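Chapter 6
Ceasefires and Their Monitoring

A ceasefire is an agreement to stop fighting, in whole or in part, for a stated or open period. It does not settle the dispute. This chapter sets out how such agreements are drafted, observed and broken.

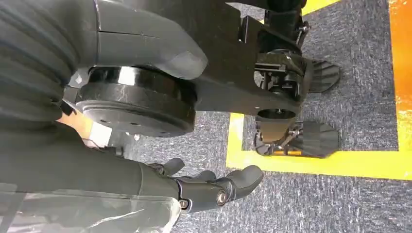 Most texts define three things: the line of separation, the weapons to be withdrawn and the body that receives complaints. The Bromden-Tullham accord, used throughout the chapter, set a buffer 10 kilometres deep and placed 80 observers along it. They logged 624 alleged breaches - most of them small-arms fire at night - before the mandate lapsed in November.
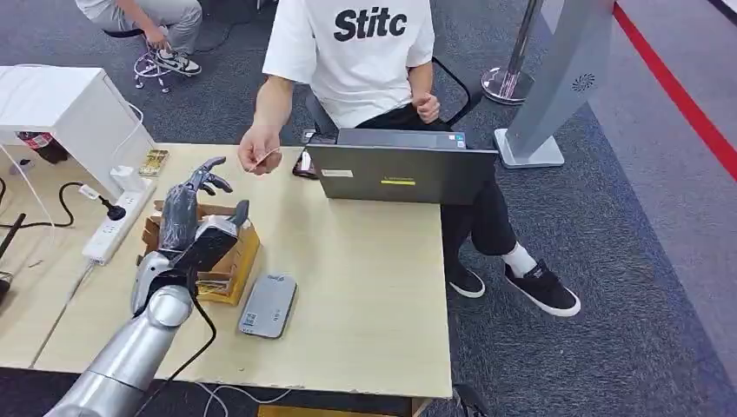 6.1 Attribution of breaches

A breach is attributed when the monitoring body names the party responsible.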